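Hellance Greifer G2: Vorführung am Tag der offenen Tür

März 2018, von Lợi Trương

Der Hellance G2 ist ein Zweifingergreifer für kleine Roboterarme. Am Tag der offenen Tür bei Sendembridge konnten die Besucher ihn an biegsamen Teilen prüfen. Preis: 1.669 Euro, Lieferzeit 14 Tage.

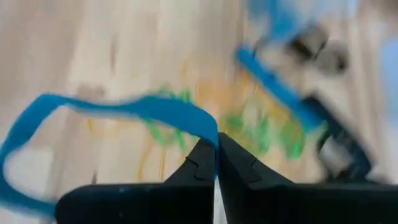
Weiche Teile sind für jeden Greifer schwierig. Die Finger werden darum nach vorne schmal, und ein blaues Band kann zwischen den Spitzen liegen, auch wenn daneben grüne und gelbliche Fäden auf dem Holz sind. Ersatzfinger bitte extra bestellen.

Kommentare

Frida Vídalín: Gibt es die Finger auch länger?

Grímur Oddsson: War dort, leider sehr voll am Stand.

Ähnliche Produkte
Skimel Handgelenkadapter
Khurana Netzteil 200 W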